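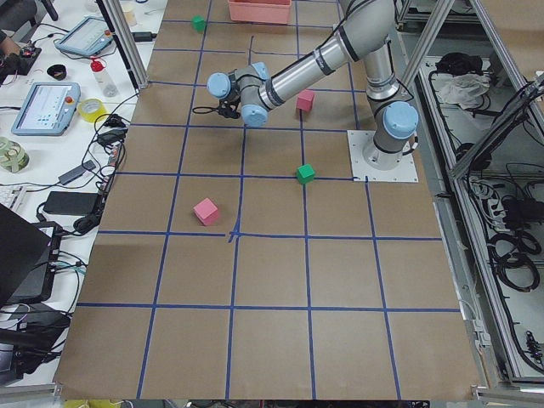 Paper, tape and a place for the cubes

Jan 3, 2020

I covered the big table again this week. Brown kraft paper over the whole top, then blue tape laid in a grid, long lines first and cross lines after. The last sheet had been down since July and had gone soft at the corners.

I used to draw the grid in pencil. Olga Carretero put me on to tape, and it is better – you can see it from the other end of the room, and a crooked line can be lifted and laid again. I still leave the ends too long where the lines cross in the middle. They stick up a bit and I mean to trim them.

The cubes are the small ones, green and pink. I keep them in a drawer with 98 others, mostly colours I don't use. On the grid I like them well apart, each in its own square.
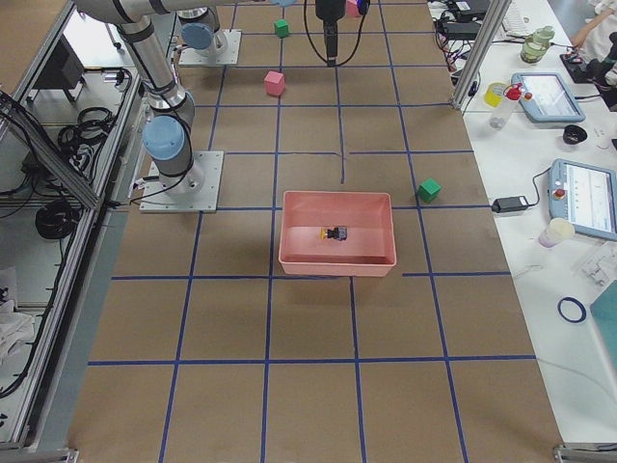
The pink bin was the other thing to sort out. It is shallow, with low sloping sides, so small bits are easy to find in it. I had tried a deeper box from Rallness and spent too long feeling about in the bottom. The tray takes up to 31 cubes in one layer, which is plenty.

Next job is the shelving down the side. Jianhua Long wants the lower shelf cleared before the new roll of paper comes.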